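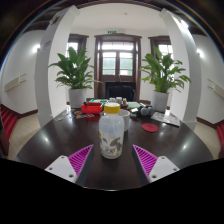 Yellow lid, leaf print, cup behind. Thread on reading shelf life dates and storage labels on dry goods, 1/

2/ Most packaged dry food carries one of two dates. "Best by" is a quality date set by the manufacturer. "Use by" is stricter, and on some products it is tied to safety. Neither one says anything about what happens once the package is open.

3/ After opening, the things that matter are moisture, oxygen, light and heat. Moisture comes first for sugar, salt and milk powder. Oxygen comes first for anything with oil in it: nuts, seeds, whole grain flour, ground coffee.

4/ White flour holds up well in a closed container in a cool cupboard. Whole wheat flour does not. The germ contains oil and the oil goes rancid. I keep mine in the freezer and take out what I need the night before, still sealed, so water doesn't condense on the flour.

5/ Rancid flour smells like old crayons or putty. Torunn Strand, who taught the baking course I took in April, had us smell a fresh batch and a bad one next to each other. Worth doing once. You stop guessing.

6/ Lids. A lid that sits flat is not the same thing as a seal. Test: fill the container a third of the way with water, close it, turn it over on a paper towel, leave it for 4 minutes. A spot on the towel means it leaks. Dry it completely before food goes back in.

7/ A container that fails is still fine for pasta, dried beans or anything you finish quickly. Don't use it for brown sugar.

8/ Clear containers let you see the level. They also let light in. Paprika fades on an open shelf, and dried herbs lose smell along with color. Same jar, inside a cupboard, no problem.

9/ Labels. I write three things on masking tape: contents, date opened, date from the package. The tape goes on the body, never on the lid, because lids get swapped at the sink.

10/ Quyên Đặng asked about bulk buying. The arithmetic is simple. If you use 900 grams of rice a month and buy 3000 grams, the last of it has been open for more than three months. Fine for white rice. For brown rice I would split the bag and freeze half.

11/ Spices: whole ones outlast ground ones by a wide margin. I replace ground cumin and coriander every year and have never thrown out a nutmeg.

12/ Topping up is the habit I would drop first. New flour on top of old flour means the bottom layer never leaves. Empty the container, wash it, dry it, then refill.

13/ Pantry moths: webbing in the corners, small larvae near the rim. Throw out the affected food in a tied bag, vacuum the shelf including the peg holes, and check everything in paper or thin plastic – they chew through both.

14/ Gøran Skjelbred points out that I left out baking powder. Put 2 teaspoons in a cup and pour hot water over it. Strong fizz, keep it. Weak fizz, replace it. Baking soda gets the same test with vinegar.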